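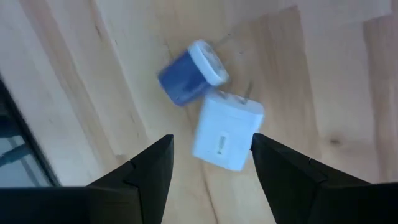 Packing for Palma, again

Four nights, one small bag, no excuses. Did the liquids first this time as they always catch me out. Everything decanted, lids done up tight, then the lot weighed on the kitchen scales – 191 grams for sun cream and I still think its not enough.

Shoes next. Wore the Skerow sandals all over Gilton last summer and got blisters both sides, so trainers it is. One dress, two tops, the grey cardi for the plane.

Parking came to 130 quid. For four days! Bus to the airport then, the 5am one, god help me.

Still to do – charger, book, cancel the veg box, find teh passport. Must dash, more when I'm back and hopefully a bit browner.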